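Grakau Makers Board > Automation > Faults and fixes

Taping cell faults at the same step every run, cutter guard question

nellel_fan
2018-07-24
Okay, this one has been driving me up the wall and I'm loving it! Our Nellel arm loads a roll onto the hub of a desktop tape dispenser, pulls the free end out and cuts. It ran 689 cycles clean, then tripped the force limit on the pull. I cleared it, and it faulted again 10 cycles later. Worse, on the second one it kept closing after the trip, with the cutter right there. I've locked it out for now.

krish_mod
Good call on the lockout. Is that Krishnan firmware? We had one keep closing after a trip, and rolling back to the September build fixed it.

torqueandtea
Disagree, sorry. A grip that closes after a trip is a wiring or safety relay problem. I wouldn't touch firmware until you've metered the stop circuit.

nellel_fan
Firmware is Krishnan, yes. Metered it this arvo and the relay drops out fine, so I'm leaning krish_mod's way, but I'll recheck with the Jastik controller unplugged.

torqueandtea
Fair enough. How do your two grippers split the job, though? If both hold the dispenser, they'll fight each other.

nellel_fan
Ooh, good point – I based the moves on doing it by hand, small parts in one and the dispenser itself in the other:

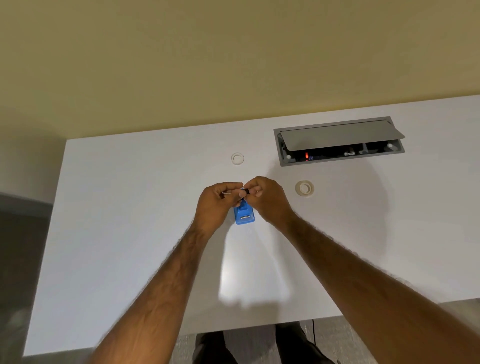
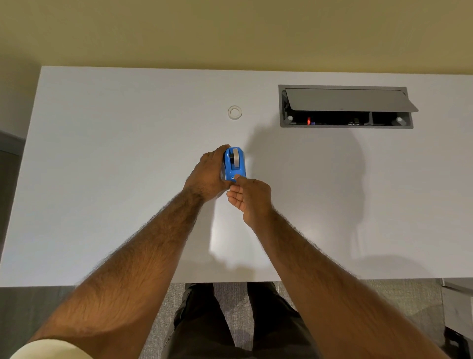
So the left side should hold and only the right should pull. Mine has both in force control, and I reckon that's half the trouble! Going to put the left in position hold and cap the right at 6 newtons.

krish_mod
Do the rollback first, one change at a time. And keep the lockout on until it stops properly on a dummy with no blade.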